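Frequently Asked Questions: Visiting the Girnenine at the Truselton Theater

What is the Girnenine?

The Girnenine is an acrobatic and musical production staged by the Fudotow company. It is the resident show of the Truselton Theater and is performed there from April through the end of the season.

How long is the performance?

The show runs 62 minutes in the first half and 36 minutes in the second, with an intermission between them. Doors to the auditorium open one hour before curtain.

Is there a minimum age?

Children under three are not admitted to the auditorium. Children under seven must be seated beside an adult ticket holder. Every guest needs a ticket, whatever their age.

What happens if I arrive late?

Latecomers are seated at the first suitable pause. Certain acts cannot be interrupted for the safety of the performers, and guests may be asked to wait in the lobby until intermission.

Can I exchange or return my tickets?

Tickets may be exchanged for another performance up to 36 hours before curtain, subject to availability. Refunds are given only when a performance is canceled by the theater. Tickets purchased from a reseller must be returned to the reseller.

Are accessible seats available?

Wheelchair spaces and companion seats are located in the orchestra section and in the MacLeod Balcony, which is served by an elevator. Please reserve these seats through the box office by telephone or in person.

May I take photographs?

Photography without flash is permitted before the show and during the final bow. Video recording is not permitted at any time.
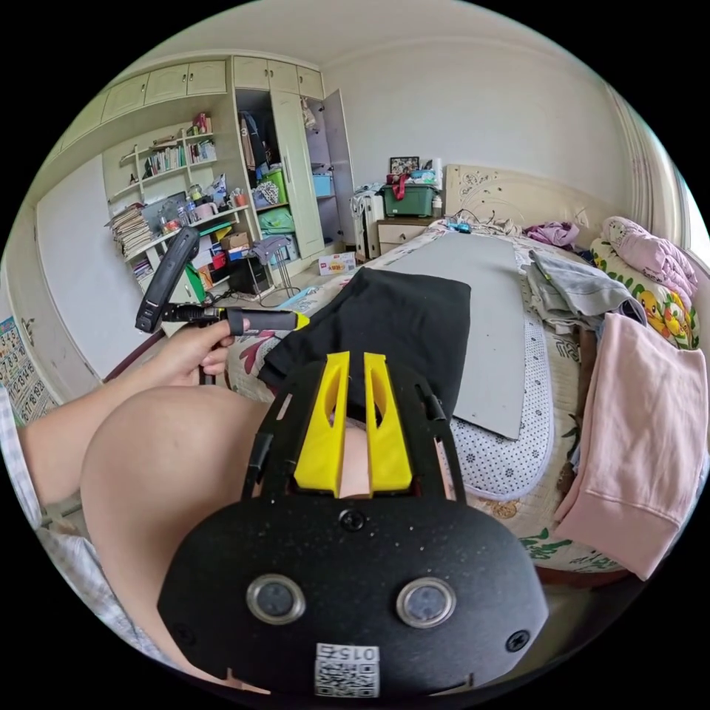 Does the show use strobe lights or loud effects?

Strobe lights, haze and sudden loud sounds are used in both halves. Earplugs are available free of charge at the coat check.

Where should I park?

The Truselton garage is open to ticket holders until midnight. Parking is paid on exit, and tickets can be validated in the lobby for the evening rate.

Related pages
Seating Chart
Group Bookings
Fudotow Company History
Gift Certificates
MacLeod Balcony Access Guide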